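Retention Is a Decision, and Someone Should Make It

Most organizations that run their own software keep every log line they have ever written. At Plarnholm we did so for six years. Storage was cheap when the policy was set, and the policy was never reviewed as the number of services grew from 17 to 80.

The cost of this habit is usually discussed in terms of disks. We believe the greater cost falls on the engineers who must search the result. During an outage of the Skellgate billing service, a query for one failed request returned up to 4000 matching entries, most of them health checks. The relevant error was among them and took most of an afternoon to find.
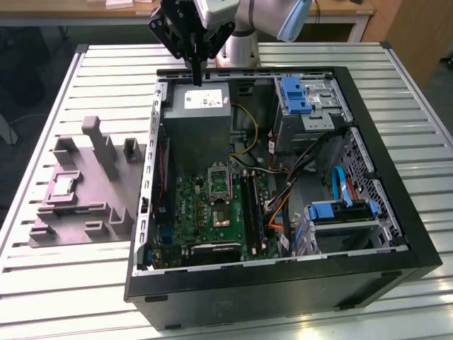
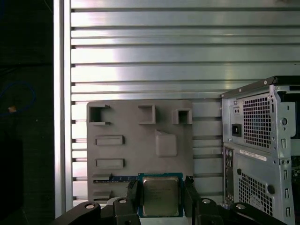
Our position is that each service should state, in its own repository, how long its logs are kept and who reads them. A team that cannot name a reader should shorten the period. Audit records are a separate matter and should be stored apart from routine output, under rules set by the legal department.

The usual objection is that old logs may one day prove useful. Teresa Zieliński raised it when the Tunstall team adopted a shorter period in September, and it deserves a serious reply. Some faults do develop slowly. Daily totals of errors and response times, however, take little space and show a slow decline more plainly than raw text does. Tunstall keeps those totals without limit and deletes the rest.

The Batberg services will be next. Their owners have asked for an exception covering debug output, and we recommend that it be refused.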